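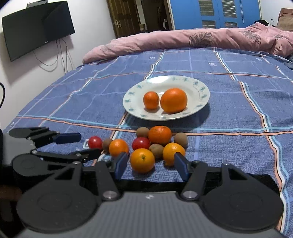 They'll be doing the dishes within two years, according to my sister, and then I can quit complaining about mine. She said it on the phone this morning before I'd had coffee. She had watched a video of a machine putting groceries away in a kitchen, and she wanted to know why anyone still bothers with a pair of hand grippers and a plate of oranges if the problem is solved. I told her to look at how long the video was and whether it had been sped up. She went back and looked. It had been.

I don't think she's wrong about all of it. I just think two years is short.

Monday. Up at 6:30, rain until lunch. Fruit onto the plate, with the grippers, on the bed with the blue plaid sheet. It's a simple enough chore. Pick up an orange, put it on the plate, pick up the next one. A kid of three can do it, and would probably do it faster than I can with a gripper in each hand.

What I notice is how much of it is the fruit. The oranges are firm and big enough that the pads get hold of them, but they're round all over and the good place to squeeze is a narrow one. Too high and they squirt out. The tomatoes I'm careful with, because I can't feel how hard I'm pressing the way I would with my fingers. The brown fuzzy ones are the easiest to hold and the hardest to get at, down in between everything else. And a bed isn't a table. Push down on one side and whatever is near wants to roll toward you.

I kept a tally of an earlier practice stretch in my notebook, last week, different things on a hard table. 138 pickups, 48 where I had to let go and try again. That's me, a grown person with working eyes, and I knew what I wanted to do each time. When people say a machine can't do this yet I think of those 48.

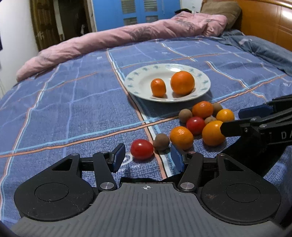

Birkett, and what they have there

Called my brother after lunch. He is still at Birkett, on the packing side, and they've had two of the Nusoron arms on the line for most of a year. He says they're fine. They lift full cartons off the belt and stack them, all shift, and the cartons are always the same size and always come from the same direction. Nobody on the floor misses that job. His back doesn't, anyway.

Then they tried one on loose produce in January – mixed bins, whatever came in from Zatley that day – and he says it went back to cartons after 45 days. It could pick. It was slow when things were piled up, and it bruised the soft stuff, and somebody had to stand there to clear it when it stopped. By the time you're paying a person to stand there, the person may as well pack.

I asked if he thought it would get there. He said sure, the arm is strong enough and quick enough already, it's the deciding that's slow. Which one first, from which side, what moves when I take it. I hadn't put it to myself like that, but that's what my own hands are doing. With two grippers there's also the question of which hand goes, and keeping the one out of the way of the other. I bumped them together more than once today.

He also told me the lunchroom vending machine has been out for a week. So much for automation at Birkett.

Chores I'd hand over now, if anyone asked: vacuuming (the floor one we have is OK apart from rugs), the lawn, anything with boxes. Chores I wouldn't: laundry, the fridge, making a bed. I'd put fruit in a bowl somewhere in the middle. On a clear counter, with the pieces spread out, I can believe it. Heaped up on a sheet, with tomatoes in with the oranges, I'd want to watch it do around 300 in a row before I left it alone in the house.
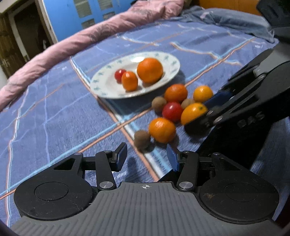

Plate and fruit on the blue plaid, one gripper in front, the other at the right.

Evening. Wrists sore, the right more than the left. The right one always goes first because I grip the handle too tight. Put the heating pad on it and ate soup.

My sister sent another video at 8:15, a shirt being folded. I watched it twice. The shirt starts out flat and the right way up, sleeves out. I wrote back asking who laid it out. She says I'm impossible and that she's still holding to two years. We have a dinner on it now, at the fish place in Wunell, loser pays. She wanted it in writing, so it's in here: dishes, an ordinary kitchen, dirty plates to cupboard, no one helping. I said it can take all night if it wants. Pans included. She tried to get the pans taken out and I said no.

Need to buy dish soap and a new notebook, this one has four pages left.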